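Ticket : suivi des avenants, chantier de la bibliothèque de Rurkside
Module : Prata, tableau des marchés publics
Statut : résolu (enfin, presque)

Bonjour à tous, je rouvre ce ticket parce que le total des avenants est de nouveau faux ce matin. La fiche du lot gros œuvre affiche un montant révisé inférieur au montant initial, alors qu'on a signé trois avenants à la hausse ! Rianne Verhoeven m'a appelée à 9 h, elle a la réunion de la commission des travaux à préparer et elle ne peut pas sortir le tableau comme ça.

Ce que j'ai déjà essayé : vider le cache, me reconnecter, changer de navigateur, relancer le calcul à la main depuis l'onglet « Révisions ». Rien ne bouge. J'ai aussi comparé avec le lot menuiserie, et là tout est juste au centime près. Donc ce n'est pas le module entier qui déraille, c'est bien ce lot-là.

9 h 40 - j'ai exporté les lignes du lot, il y en a 197. En triant par date je vois que l'avenant de mars est enregistré avec un signe moins. Je suis à peu près sûre de ne pas l'avoir saisi comme ça (mais bon, à 18 h un soir de clôture, je ne jurerais de rien).
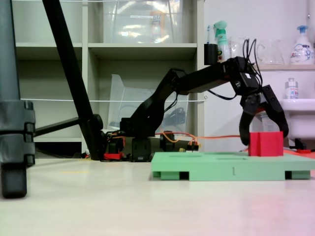

10 h 15 - j'ai corrigé le signe, enregistré, rechargé. Le total remonte, super, sauf qu'il manque encore 3000 euros par rapport au courrier de l'entreprise Bema. J'ai ressorti le PDF signé et c'est bien Bema qui a raison. Il s'agit de la location des étaiements pendant l'arrêt du chantier, une ligne que l'import Jiserham a rangée dans « divers hors marché ». Quelqu'un sait pourquoi il fait ça ?

11 h 05 - réponse du support : l'import classe hors marché toute ligne sans numéro de lot. D'accord, mais dans ce cas j'aimerais bien une alerte ! On m'a conseillé d'ajouter le numéro et de relancer l'import sur la période concernée. Je l'ai fait, j'ai attendu les 60 secondes de rafraîchissement et le montant tombe juste.

Il reste un petit souci d'affichage : le délai contractuel prolongé n'apparaît pas sur la version imprimée, seulement à l'écran. Pour la commission, Rianne l'ajoutera au stylo, ça ira pour cette fois. Je laisse donc le ticket en « presque résolu » et j'en ouvre un autre pour l'impression, avec le PDF joint. Si un collègue d'une autre commune a le même problème avec ses avenants, regardez d'abord les signes, puis la rubrique « divers ».

Merci au support pour la réponse rapide !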